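README – Oberflächen Haushalt, Teil Ikville

Stand 8/9/21, Fragen an Adhiambo Okoth oder Mogens Fogh

Was drin ist

Aufnahmen von Flächen im Haushalt. Tischplatten, Arbeitsplatten, Fensterbänke, Regalböden, Schranktüren innen. Einmal leer, einmal nach Gebrauch, einmal nach dem Abwischen. Insgesamt 2738 Bilder, davon 2000 zum Arbeiten und der Rest zurückgelegt. Bitte den Rest nicht anfassen, der wird noch gebraucht.

Aufgenommen in 20 Wohnungen, die meisten in Ikville, ein paar in Urbridge. Die Wohnungen aus Urbridge liegen im eigenen Ordner, dort sind die Küchen älter und die Platten öfter gemustert.

Ordner

kueche – Arbeitsplatten, Herdumfeld, Spülenrand
essen – Esstische, auch Klapptische
wohnen – Couchtische, Kommoden, Fensterbänke
rest – alles, was nicht passt, noch nicht sortiert

In jedem Ordner eine Liste liste.csv mit Dateiname, Wohnung, Fläche, Zustand, Bemerkung. Trennzeichen ist Semikolon. Umlaute in UTF-8, ausser in rest, da ist es noch durcheinander.

Zustände

leer – nichts abgestellt. Krümel und Staub sind erlaubt, kommen in die Bemerkung.
benutzt – Geschirr, Papier, Spielzeug usw. stehen oder liegen drauf.
gewischt – direkt nach dem Wischen, mit oder ohne Schlieren.
unklar – lieber das nehmen als raten.

Gewischt wurde überall mit demselben Tuch (Cernska, das graue) und lauwarmem Wasser. Kein Reiniger, ausser bei Fett neben dem Herd. Bei geöltem Holz nur trocken. In einer Wohnung wurde vorher schon poliert, steht in der Bemerkung, bitte beim Vergleichen rauslassen.

Regeln beim Beschriften

Erst die Fläche, dann den Zustand, dann die Bemerkung. Flecken nur eintragen, wenn man sie zweimal hintereinander findet. Farbe der Platte immer nach der Liste von Hermans, nicht nach Gefühl, sonst haben wir wieder fünf Sorten Beige. Muster und Maserung gehören auch in die Bemerkung. Wenn zwei Leute sich nicht einig sind, entscheidet Mogens.
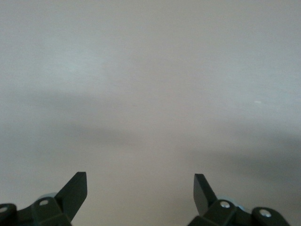
Helle, matte Flächen sind die schwierigsten, da ging am meisten Zeit rein. Schatten wurden am Anfang oft als Flecken eingetragen, 67 Einträge mussten deshalb nochmal gemacht werden. Faustregel jetzt: hat der graue Bereich keine scharfe Kante und läuft weich ins Helle aus wie der breite links zur Mitte hin, dann Schatten, kein Fleck. Das winzige weisse Pünktchen rechts oben dagegen kommt rein, als "Punkt, hell", ohne Deutung. Ob Krümel oder Lichtreflex lässt sich so nicht sagen. Farbton bitte auch nur einmal pro Fläche, selbst wenn er von bläulich nach leicht rosa wandert.

Bekannte Probleme

Doppelte in wohnen, noch nicht raus. Fensterbänke bei Gegenlicht teils zu dunkel. Zwei Wohnungen haben die gleiche Nummer bekommen, in der Liste steht deswegen a und b dahinter. Klapptische manchmal unter kueche statt essen, wird im Oktober aufgeräumt.

Weitergabe

Nur intern und an die beteiligten Haushalte. Wer was findet, bitte Zeile und Ordner an Adhiambo schiken, nicht selber in der Liste ändern.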